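Table Tuesday — the gallery

Finally got these up, sorry for the wait. Thanks to everyone who brought something along to swap, lend or eat. Captions are short becuase I'm typing this on my lunch break. If your name is wrong or missing, tell Embla and she'll fix it, she has the login.

Rules for newcomers, same as ever: bring one thing to the table, put it down on whatever surface is free, take something home. Food counts. Plants count. Vidar's jokes do not count.

Doors were at 2, most people in by half past. Kettle on straight away. Quentin did the sign-in sheet and the name tags, and the biscuits went before the second pot was made. Favourite snack of the afternoon, by a mile, was the fruit. 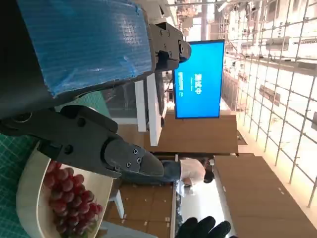 Red grapes in the cream bowl, on the green grid mat. Blue screen behind.

Grapes were from Trygve, who got them at the market that morning and wouldn't take any money for them. We tried. He says the trick is to rinse them the night before and leave them in the colander, lid off. I do mine five minutes before people arrive and can't taste the difference, but there you go.

Several of you asked about cutting mats like the green one. The big size is 80 dollars new at the craft place, which is a lot — Bendik reckons watch the second-hand listings and you'll get one for 20 if you don't mind a few scars. Keep it flat and out of the sun, they curl and then they never really uncurl. Ask me how I know.

Swaps that went home: the jam jars, the grey wool, Embla's spare secateurs, both sourdough starters. Still unclaimed — one jigsaw (all pieces, supposedly) and a box of envelopes. They're in the hall cupboard, help yourself.

Next one is in December, same time. Theme is "something in a bowl", so soup, nuts, buttons, whatever. Bring your own mug if you can, we ran short again. Parking is round the back, gate code 2727, please shut it behind you this time.

More pics when Vidar sends me his. Nag him, not me.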